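28 Sep 2022

Back on the Jerex arm this morning. The Skeltwood job wants packing shown by remote control, so I sat at the leader handles and put things into a cardboard box until lunch. Got through 19 runs and threw out 7. Most of the bad ones were me letting go too high.

The red piece with the metal face is the hardest of the lot. If I come in fast it swings in the grip, and then I have to wait before lowering it. I tried coming in along the long side of the box and that felt easier on my wrist.
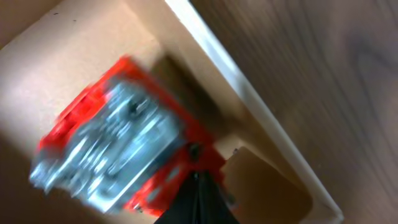 Slow is fine, but don't stop dead over the box, was the word from Camavthorpe on the afternoon call. The pauses get learned along with everything else, and they have had an arm hang in midair for seven seconds because whoever taught it liked to think. I said I do that too. They want me to plan the move before I touch the handles.

Did another batch that way after the call. My left shoulder is sore. The total since August is nearly 3,000. Liapis parts tomorrow, and I need to bring the other chair.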